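From: Els Kramer
To: Plonen data list
Subject: Re: [plonen-data] How many cans is enough cans?

On a December morning, Baert wrote:

> We've got close to the end of the pick-and-hold set and I'd like to
> know when we can stop. The plan said 2,000 good episodes. Is that per
> object or for the lot? Also, do we bin the ones where the operator
> fumbles and tries again? The Borlow people kept theirs and I've never
> had a straight answer as to why.
>
> Last thing: can we please agree on what counts as "held".

Baert,

For the lot. If it were per object I would have resigned by now and you would be reading this from my replacement.

On fumbles: keep them, but tag them. A policy that has only ever watched perfect grasps has no idea what to do when a can is 10 mm to the left of where it ought to be. What I don't want is the sort where the operator stops to answer the phone and the arm hangs there for half a minute, thinking about its life. Cut those at the pause, or drop them if the pause comes before contact.

As for "held", the wording in the guide is mine and I admit it is useless. "Securely grasped" means whatever the labeller had for breakfast. I propose we go by contact: a finger on each side of the object, and no part of it resting on anything else. I've put a still in the guide next to the new wording, from the wrist view, so people can get used to reading it at an angle.
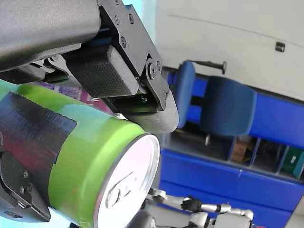

Can between both fingers, lid towards the bottom of the picture. Label the grasp from the fingers and ignore which way up the room is.

Which brings me to rotation. Three of you have now asked whether to turn the wrist frames upright before labelling. Please don't. The model gets them as they come, chairs and shelves at whatever angle the wrist fancies, and if we straighten them for ourselves we'll start writing "left" and "right" for things it sees as up and down. Use "lid end" and "base end" for cans. For boxes, I'm open to offers.

I'd also like more variety behind the object. The Drondau set was shot against one clean wall and the resulting policy was superb, provided you never took it anywhere else. A bit of office furniture in the background does no harm at all, so stop tidying up before each session. I know this goes against your nature.

Remaining jobs before we freeze the set:

- 2 labellers per episode on anything tagged "retry"
- new "held" rule applied to the old episodes as well (sorry)
- someone other than me to check the timestamps

If there are objections to the contact rule, send them to the list and not to me in the corridor, where I will agree with you and then forget.

Els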